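Drawing a school around its hall

Spend an hour with the lead architect at Stindik and you come away wanting to redesign every school you have ever set foot in. She has been working on the new Pludberg secondary for two years now, and she still gets up from her chair to show you where the morning light comes in.

"People think a school is classrooms with a bit of corridor to join them up," she says, spreading a roll of drawings across the meeting table and pinning the corners with mugs. "I wanted to start with the bit in between. Where do you eat your sandwich when it's raining? Where do you wait for your mate? Those are the places you remember when you're forty."

The answer at Pludberg is a long hall that runs the full depth of the site, from the bus stop on the lower road up to the playing field. The ground climbs steadily the whole way, and the hall climbs with it in a series of wide, shallow steps, with ramps folded back and forth along one side. Every department has its front door on it. The library hangs over the middle, and I have to say it is a lovely thing even in pencil.

It was the slope that nearly sank the project. An earlier scheme, by a different firm, cut the hill flat and put a retaining wall along the back. Stindik went the other way and let the building sit on the ground as they found it.

"We walked up and down that field I don't know how many times," she says. "In July it's gorgeous, you'd build anything there. Then you go back on a wet Sunday in winter and there's a stream coming down the middle of your sports hall. So the sports hall moved! The stream stayed, and it's going to run along the edge of the courtyard where the younger ones can get at it."

Teachers were asked in early, and they did not hold back. The science staff wanted their labs together on one floor. The music department wanted to be as far as possible from everybody, and everybody agreed. The art rooms were first drawn facing south, which looked splendid in the presentation and was no use at all for painting, so they have been turned round to face the field and the north light.

Then there is the technology block, which she talks about with real affection. It sits right by the entrance, with big windows onto the hall, so that anybody walking past can see what is being made.

"When I was at school the workshop was down some steps behind the boilers," she says. "You only found it if you were sent there. I want an eleven-year-old to walk past on the first day and think, hang on, I want a go at that."

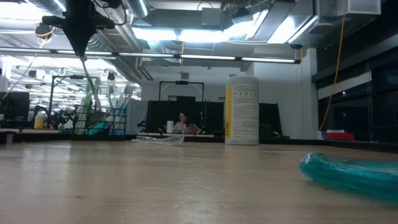

What the pupils asked for

Pupils had their own sessions, run over 10 weeks in the old dining room. The architects brought card, glue and a big base model of the hill, and left the rest to them.

"They were brilliant, and very blunt," she says. "One group took our lovely open staircase off the model and put it on the floor. They said everyone would be able to see up it. They were quite right, so the stairs have solid backs now."

Top of the list, by a mile, was toilets. The new ones open straight off the hall in small groups, with full-height doors and the basins out where staff can see them. Next came somewhere to put a coat. There will be 104 lockers in each year area, built into the thickness of the walls in a deep green the pupils picked themselves, from a colour card that had already been narrowed down to greys.

"I had to go back and ask for the green," she laughs. "I do love it now."

Brick, and a bit of patience

The outside will be brick, a soft brown one with a rough face, chosen to sit alongside the terraces on the lower road. Sekiguchi, the engineers, have worked out a timber roof for the hall that comes down in 7 folds, following the steps beneath it. Cirnato is looking after the planting, and plans to keep the old hawthorn hedge along the top boundary.

Not everything has survived. A roof terrace went in the spring when the costs came back, and she is still sore about it. The stair up to it has been kept in the plans, ending for now at a window seat.

"It's a very good window seat," she says. "You can see right across to the reservoir. But the door's drawn in behind it, if anyone ever finds the money."

Work on the lower end of the site is due to begin once the access road has been widened. The card model, with the pupils' changes still taped to it, is on show in the school reception until the end of term.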